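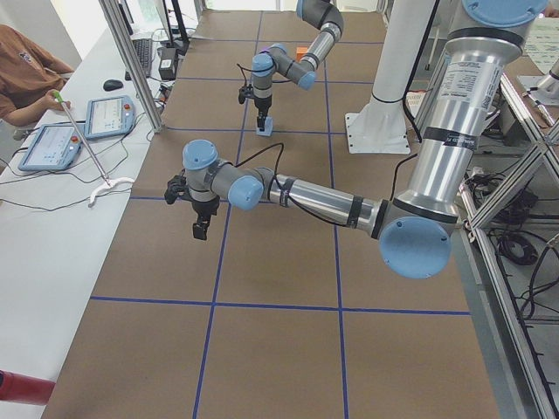
*Work table, brown paper and blue tape.*

**Greter Lake trail, north lot: worth the drive?**

**mudboots24** (August 9, 2023)
Thinking of doing the loop at Greter Lake from the Follholm side. Has anyone been out there this summer? Mostly want to know if the boardwalk is open and if there are any herons.

**pevilville_pat**
Went in June. Boardwalk was open except the last stretch by the inlet. We saw 3 herons and a lot of turtles. Parking is $6, cash only, and the box doesn't give change. Take Route 202 out of Pevilville and turn at the feed store.

**sandbar**
I wouldn't bother with the north lot. The trail from there is muddy and the bugs are bad. Grabowska Landing is a nicer walk and it's free.

**pevilville_pat**
It wasn't muddy when we went. Grabowska is fine if you want a picnic, but you won't see many birds with all the boats.

**sandbar**
I've seen plenty of birds at Grabowska. You have to get there before the boats do.

**tincup**
Both of you have a point. North lot gets muddy after rain and dries out in a couple of days. Wear old shoes. The restroom at the trailhead was locked last time I was there, so stop in Follholm first.

**mudboots24**
Thanks. Is the full loop OK for a six-year-old?

**tincup**
Mine did it at that age with a snack stop at the overlook. The hill after the footbridge is the only hard part.

**sandbar**
Still say Grabowska with a kid. It's flat and you can turn back any time.

**mudboots24**
Going to try the north lot and turn around at the footbridge if she gets tired. Will bring small bills.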